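Hekden 7-Piece Serving Set, six months in

I bought this set in June, mostly because my old serving dishes were a sad pile of hand-me-downs and I was tired of putting a roast on a cutting board with a paper towel under it. 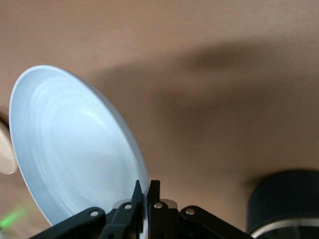 The price was what got me first. I paid $33 for the whole thing at Skerkero, on sale, and I figured if half of it broke by fall I'd still come out okay. Well, it's winter now and I've lost one piece, and that was my own fault (marble counter, soapy hands, you can guess the rest).

So, the good stuff. The big oval platter is the star. It holds a whole chicken with potatoes all the way around it and the lip is high enough that the juices stay put when you carry it to the table. The two medium bowls get used almost every night for salad or rice or whatever. They go in the dishwasher, they go in the microwave, and they come out looking fine. I do get a few gray fork marks on the bottoms, but a little baking soda paste takes those right off.

The gravy boat, though. Oh boy. It dribbles! Pour slow, it dribbles down the front. Pour fast, it dribbles AND splashes. I tried it at Thanksgiving and ended up using a measuring cup. Stojan Dimitrov, my neighbor across the hall and a much better cook than me, has the older version of the set and says his pours great, so maybe they changed the spout at some point.

My other gripe is the weight. The platter is heavy before you put any food on it. My mother-in-law won't lift it with her wrists the way they are, so she's still using her old Strebel one when we eat at her place. Try picking one up in the store if you can.

Stacking is so-so. The bowls nest nicely but the platter has to live on its side next to the cookie sheets, and the little sauce dishes slide around in the drawer – I stuck a piece of shelf liner in there and that fixed it.

I did email the company about replacing the bowl I broke. They don't sell single pieces, but they gave me a code for 10% off another set, and it took them 2 days to answer. Fair enough, I guess. I'm not buying seven more dishes to get one bowl.

Would I get it again? For $33, yes. At full price I'd look at the Drultatby set first. Four stars, and the missing one is all gravy boat.

31 December 2020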